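The lid drawer, and how to be rid of it

Most kitchens have one drawer that won't shut, and in most kitchens it is full of plastic lids. Ours in Bamley was the wide one under the hob. When I emptied it on a Tuesday evening it took up the whole worktop, and a fair share of what came out belonged to boxes we no longer had.

I rang Florêncio Godinho, who ran the kitchen at the Lobo café for years and now sorts out other people's cupboards. He asked for the inside measurements of the cupboard before he asked anything else. Mine was 98 cm wide with one fixed shelf. He said that was plenty, and that the shelf was the problem.

Pair first, throw second

Godinho starts with pairing. Every box gets its lid put on, even if it will be stored without it later. Anything left over after that goes in a bag by the door. He gives the bag a week in case a missing base comes home from work or school, then it goes.

Check the pairs as you go. A lid that has been through too many hot washes will rock when you press a corner, and a rocking lid leaks soup. Cloudy plastic is fine. Cracked plastic isn't, and neither is a box that still smells of curry after a night with bicarbonate of soda in it.

Lids on or lids off?

People have firm views on this. Nested boxes with the lids filed upright save the most room, but only if everybody in the house files them. Lidded boxes take up more space and are easier to grab at seven in the morning. Godinho keeps his everyday boxes lidded and nests the rest. I have copied him, and it has lasted since November.

Coloured lids help. If every size has its own colour, a child can match them. Our Nitetti set came with all the lids in the same grey, so I wrote the size on each rim in marker, and I have to go over it now and then.

Give them a level each

A deep cupboard wastes the air above a short stack. The cheap answer is a wire basket with more than one level, stood straight on the shelf. Padholm sells one for 135 kroner, which a friend brought back for me, and plenty of shops here have something close. Take a box with you when you buy, and try it for height with the lid on.

Look for flat panels on the levels. Small boxes tip on bare wire, and a loose lid can slip through at the side. Put the box you use most on the upper level and leave its lid resting on top if it has just been washed.
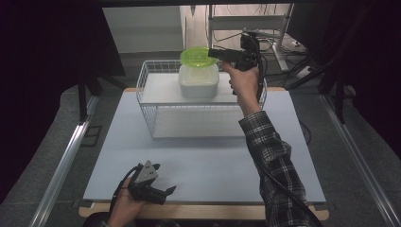
What goes at the back

Large boxes, cake carriers and anything that only comes out at Christmas can live behind the baskets. Leave a hand's width so you can reach past. I put the picnic set there too, and the drawer under the hob now holds tea towels.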